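Robotics > Hobby and workshop builds > Household manipulators > Turna arm

Turna is a two-armed household robot project developed by members of Stutberg, a shared workshop, and intended to tidy a living room. It is built largely from 3D-printed joints and hobby servos on a wheeled base. Its builders describe it as a working home robot. The published record supports a narrower claim: it can move some soft objects, slowly, under supervision.

History

Work began in March as a rebuild of an earlier single-arm machine called Penner, which was abandoned after repeated gearbox failures. The second arm was added when the builders decided that cushions could not be squared up with one. Critics on the workshop's mailing list have asked why a sofa was chosen at all, given that a person can straighten one in a few seconds.

Training by demonstration

The arms are not programmed step by step. A control model is trained on recordings of people doing the same chore by hand, seen from head height.

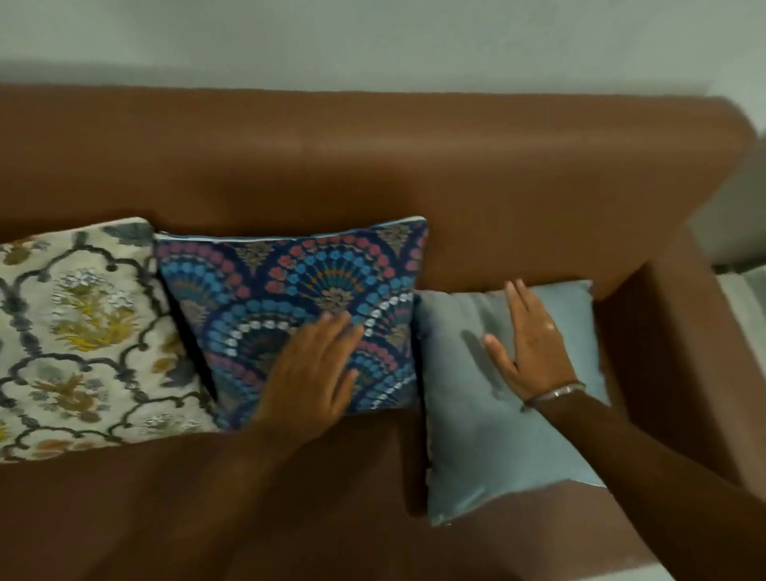
The project log lists 3626 recorded demonstrations, a figure often repeated by supporters. It says little about variety. Most of the sessions used the same kind of room and the same kind of furniture, and the log does not say how many were thrown out before training. A model fed on such material may learn one sofa very well and the next one hardly at all.

Soft goods are a hard case in any event. A cushion changes shape when pressed, hides its own corners, and gives a cheap gripper almost nothing firm to hold. Turna's grippers use rubber pads cut from a sheet of Drositz matting, and the pads need replacing often.
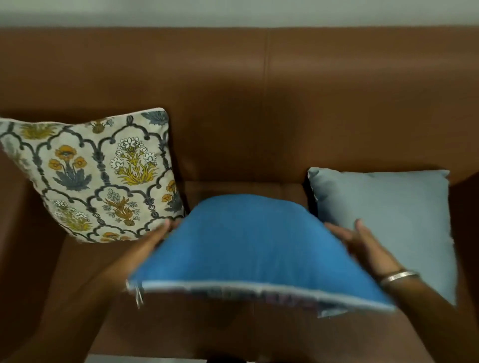 Claimed results

The builders report a success rate of 96 percent. Success here means that every cushion ended up touching the backrest — a generous standard, with no check on whether a cushion was upright or facing the right way. Runs stopped by the operator were left out of the count. No outside group has repeated the test.

Cost

Parts are said to come to more than $1000, excluding the computer used for training, the printer, and all labor. Build files were last updated on June 20, 2026, and the wiring diagram still shows the Penner layout for the left shoulder.

Reader comments (3)

servo_grump: Built the gripper from the files. The pads slipped on anything smooth. The article is kinder than I would be.

mtl_bench: Leaving out the stopped runs is a big deal and should be in the first paragraph.

oldlathe: My shoulder bracket cracked at the second bolt hole. Has anyone tried it in nylon?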